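Snack sorting list, set two. Read this before you open the spreadsheet, please - half the questions I got last time were answered in here.

# Tuncer snack set

Part of the Braltisden household things list. Set one was kitchen drawers. Set two is snacks: bags, packets and small boxes, piled up on a seat with a cloth over it, then put into order. Last edited Saturday, September 11, 2021.

## What's in the folder

- `items.csv` - one row per packet, 51 rows
- `piles.csv` - which packet was in which pile
- `words.csv` - text copied off the fronts, where someone could read it
- `notes/` - odds and ends, mostly mine, mostly untidy
- pictures, up to 2,000, long side already shrunk

Columns in `items.csv`:

| column | what goes in it |
|---|---|
| id | number, never reused |
| kind | bag, packet, box, tube, other |
| main_colour | the one you'd say first |
| stands | yes / no / leans |
| text_seen | copied as printed, no translating |
| goes_in | basket, box, shelf |

`stands` matters more than it looks. A bag that holds itself up goes at the back, everything else goes in front of it. Flat foil things go on top or they get crushed.

## How the piles go

Start with a mixed heap. Big upright bags to the back of the seat. Small wrapped stuff in the middle. Boxes to one side, open end up if they're open. Basket is for whatever fits last.

Things that aren't food stay in. Don't delete those rows, kind = other.

Cloth stays down the whole time, it keeps crumbs off the padding. Blue on blue so it doesn't show up much in thumbnails, sorry to anyone picking by eye.
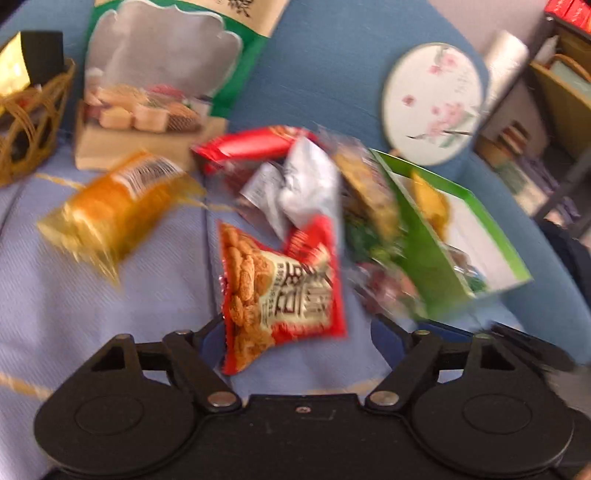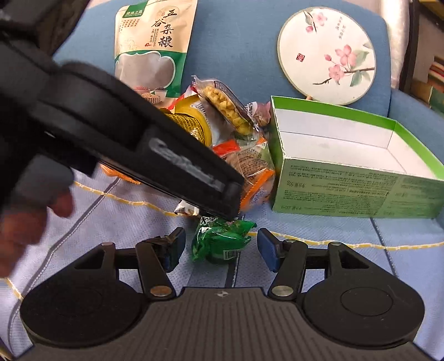 Colour names: keep them plain. Green, not lime or mint. If a packet is two colours, put the bigger one in `main_colour` and the other in the notes. Silver and grey got mixed up all through the March batch and I've only fixed the first 40 rows of it in `piles.csv`. Rest to do.

Text: copy only what you can read. 五谷杂粮 is fine as it is, leave it in characters, dont add pinyin. It's mixed grains, for anybody who needs to know, but that goes in notes. Net weights go in `text_seen` as printed, so `净含量 50g`, not just 50g. If it's blurred, write `blurred`. Do not guess from the food picture on the front. Two people guessed biscuits from the same bag and came up with different biscuits.

## Known problems

- crumpled foil is a pain. Same packet can look like two when it's folded. Check the id
- `leans` was added late so older rows only say yes or no
- barcodes not recorded at all, didn't seem worth it
- `goes_in` says basket for a few bags that plainly won't fit. Was one person's habit, needs redoing
- Rirham copy of the list has the old column order. Use the Felletberg one
- `words.csv` opens as gibberish in some spreadsheet programs. Import as UTF-8, dont double click it

## Sizes

No measurements. Tried a ruler for one afternoon and gave up, soft bags change shape every time they're moved. There's small / middling / big in the notes for most rows, judged against a hand. Good enough for sorting, no good for working out shelf space.

## Adding rows

1. Next free id, at the bottom
2. Fill every column, `?` if you don't know
3. Save as plain csv, commas, no fancy quotes
4. Put your batch in its own file if it's over 1,000 rows, otherwise just add on

Don't sort the file by colour and then save it. It has happened, took ages to put back.

## Using it

Free to use for anything, put Braltisden somewhere in the credits. If you change the kinds list say so in your own readme, becuase people will mix the two up.

Still to come: set three, tins and jars. Columns the same except `stands`, which goes, and `lid`, which comes in. Rirham wants `stacks` as well - not decided.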